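Writing for the patient who reads it at 2 a.m.

11/19/19

She has been writing patient leaflets for the clinic in Rutthorpe for so long that people stop her in the grocery store to ask what their pills are for. "I tell them to call the pharmacist," she says, laughing, "and then of course we stand by the canned soup and talk for twenty minutes anyway."

We met in the back office at Skernik, the small health publisher where she now edits a series of booklets on living with long-term conditions. The newest one, on asthma in later life, came out in June and runs to 34 pages. She had wanted it shorter.

"The first draft was over 200 pages, if you can believe it, because every specialist who saw it wanted one more paragraph - and they were good paragraphs, I want to be fair to them. But a person who is short of breath and worried is going to read a page, maybe two, and then put it on the nightstand."

She came to the work sideways. She had been a receptionist at a lung clinic in Storkmont and noticed that patients kept coming back to the desk with the same questions. So she typed up the answers and left them in a tray by the door. The first 55 copies were gone before lunch, and one of the nurses asked her for more.

Her rule of thumb is still to picture someone reading in the middle of the night. She keeps sentences short, says "swelling" when swelling is what she means, and puts the phone number on every page. Drafts go out to a group of readers who live with the condition, and she reads every comment they send back. 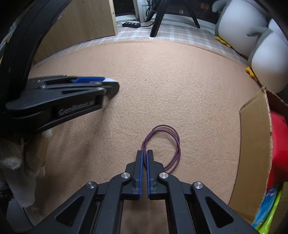
"One lady wrote to me that she had cried at the part about stairs, and I thought, oh no, what have I done? But she said it was the first time anyone had put it down the way it felt to her. I kept that letter. I have it at home in the drawer with my good scissors."

Next comes a booklet on sleep, with a first printing of 600, and after that she would like to do one for family members, who she feels get left out. She is already collecting their questions, mostly over coffee.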